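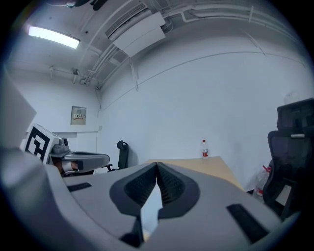 Small Rooms, Long Hours

Last updated: March
Reading time: 3 min

The work room is usually whatever the floor plan had left over. It is white because the landlord painted it white, and it holds a table, a pair of chairs and the services that had to go somewhere. Osvaldo Cocco has spent 16 years fitting out rooms of this type for Fledovetti, and his first measurement is always the clearance behind the chair.

A high-backed task chair needs more floor than its footprint suggests. The base sets one radius, but a reclined backrest with a headrest swings through a larger one, and the armrests decide whether the seat can go under the table at all. Cocco measures armrest height against the underside of the tabletop before he orders anything. If the arms foul the edge, the chair lives permanently in the walkway, and a room planned for two people works for one.

Mesh backs suit small rooms. They hold less heat than foam and can be wiped down with a damp cloth. Their weak point is the adjustment hardware. Cocco tightens the headrest and lumbar fixings after the first 2 weeks of use and again every 12 months.

For the table, he prefers a pale wood surface. Against white walls it gives enough contrast to show where the edge is, without the glare of a white top under ceiling lights. Dark tops show dust by noon. Placing the table on a diagonal costs floor area at the corners but can open a route past the chairs, and in a narrow room the trade is often worth making.

Walls are where most layouts go wrong. An electrical panel has to stay reachable, and its door has to open fully. Wajid Hashmi, an electrician who trades under his own surname, is regularly called to rooms where a cabinet has been pushed across the breakers. "I move furniture for the first half hour," he said. "Then I do the job." He asks clients to leave the wall under a panel bare. A narrow ledge is acceptable if it stays clear – most do not.

Surface conduit is the other common complaint. Hashmi's advice is to run it down a corner and paint it to match the wall, where it reads as part of the building. Burying it in plaster looks better on the first day and costs more at every alteration after that.

Drinking water is rarely on the plan. Large jugs end up on the floor behind a chair, within range of the casters. At Andgate, a shared office Cocco refitted last year, he assigned them a fixed spot by the door. Small bottles still migrate to the table, and he has stopped objecting, provided they are capped and kept at the far corner from any equipment.

Ceilings get the least attention and collect the most. Sprinklers, lights and ducts are installed by separate trades, each working from a different drawing. At Rekum, where the ceiling was already full, Cocco painted the slab and services one shade of white and left them exposed. A suspended ceiling would have taken height the room did not have.

His handover sheet runs to 3 pages. The last is a floor plan with the chairs drawn fully reclined.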